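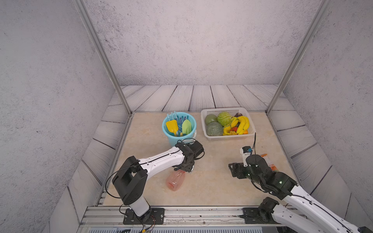
Garden play tools in a light blue bucket.

Plimside Mobile Play Store

31 October 2018
Stendik Product Information

The Plimside Mobile Play Store is a lockable outdoor cabinet on castors, intended for kindergartens, long day care services and the junior grounds of primary schools. It holds the small equipment that is brought out each morning and put away each afternoon, and may be moved by one adult across paving, rubber softfall or short grass. It should not be moved across bark or loose gravel while loaded.

The cabinet is made from powder-coated steel with a sloping lid, which opens from the front and is held by a stay on each side. The lower compartment has double doors. Shelves are set on clips and can be raised or lowered without tools. The floor of the cabinet is perforated so that sand may be swept or hosed through, and a drip tray is fitted beneath it. The tray slides out to the left as standard - a right-hand version can be ordered at no extra charge, but must be requested when the order is placed.

Each shelf will carry up to 50 kg, evenly spread. Heavier items should be stored in the lower compartment. The lid is not a seat or a work surface and children should not be permitted to climb on it.
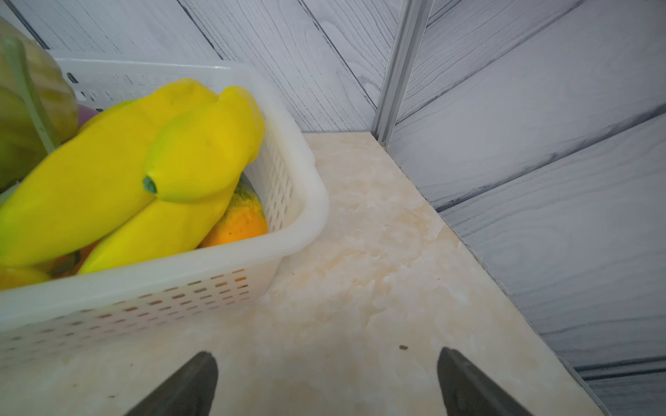
Catalogue No. 3, page 101

Colours and finish

The standard colours are eucalypt, slate and cream. Services with an existing Grulwood fence or shade frame may order the cabinet in the matching colour, although a small difference in shade should be expected between powder-coated steel and painted timber. Touch-up paint is supplied in a small jar with every cabinet. Scratches should be treated promptly, particularly at coastal sites.

Fixing and location

The cabinet should be parked on level ground with all castors locked. Where it is to remain outdoors overnight, the security chain must be passed through the rear bracket and secured to a wall or post. It should stand clear of fences that children could reach from the lid, and clear of any gate used as an emergency exit. A wall plate is available for sites exposed to strong wind.

Care

Wash with warm water and a mild detergent. Do not use a pressure washer on the hinges or lock. The castors should be greased at the beginning of each term, and the lid stays checked at the same time. A worn stay must be replaced before the cabinet is used again.

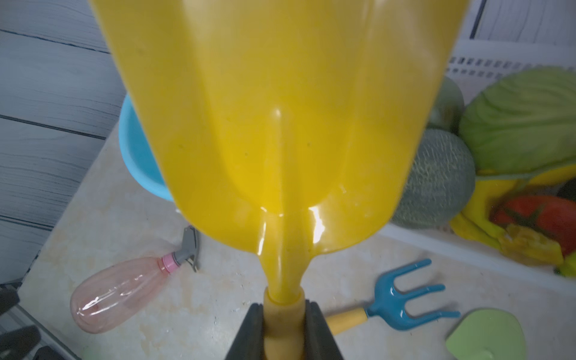 A customer writes that the drip tray on an earlier cabinet filled with sand within a week, and asks whether a deeper tray can be bought separately. The deeper tray has been fitted to all cabinets made since September and is sold as a spare under part number 248. It fits earlier cabinets without alteration, provided that the runners are not bent.

Ordering and delivery

Cabinets are supplied assembled, apart from the castors and handle. Delivery is to the kerb unless otherwise arranged, and two adults will be needed to lift the carton from the pallet. The Srithong fitted cover is sold separately and is recommended where the cabinet has no roof above it. Two keys are supplied. The key number is stamped on the lock face and should be recorded on the form inside the door, as replacement keys cannot be cut without it.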